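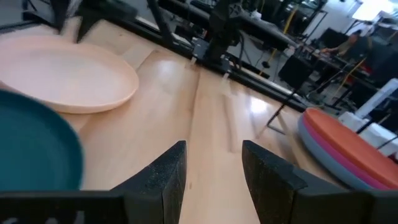
The peach plate on the pale wood table.

Supper club planning meeting, Thursday, 7.30pm, upstairs at Kerkau

Taken down by me, Hanna, so blame me for the spelling. Nazar Yatsenko was in the chair (and on the biscuits). Didenko sent apologies again.

Last time's notes: agreed, once I'd changed "beetroot" to "beef" in the bit on mains. Sorry, all!

Money: we have 298 left after paying for the January hall hire. I thought it would be less, so I was pleased. Nazar wants to put 80 of it towards a second-hand soup urn from Dravodura. We talked about this for far too long - does it leak, who would store it, would we really use it in summer - and in the end said yes, as long as he goes and looks at it first.

Menu for the spring supper: dumplings, two kinds, potato and cheese or mushroom. I said cabbage rolls as well and got voted down, which I'm still cross about. Pudding is poppy seed cake. Tivia can do the bread if we order by the Monday before, and they'd like the tins back this time, please. 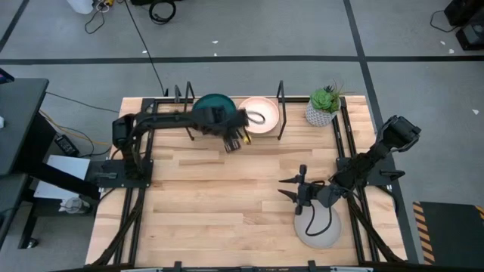

Pink bowl and dark teal bowl on the wooden table.

Crockery: the long one! We're short of anything big enough to pass round, and the white platters are chipped beyond saving. Nazar likes plain colours that don't have to match. I'd go for anything with a proper rim, having worn the gravy last autumn. Left it that we each ask at home and bring what we can spare, names on the bottom in tape.

Seating: long tables again, no place cards. Last time people sat where they liked and it was much noisier and nicer. Children's table by the radiator.

Tickets: same price as before. Nazar's nearly done with the poster, he only needs the start time, so we settled on 6.30pm for 7pm.

Any other business: the tea towels. Whoever has them, could they come back washed? Also the back door sticks, so lift it as you push.

Finished at ten past nine. Next meeting same place, and I'm bringing cabbage rolls.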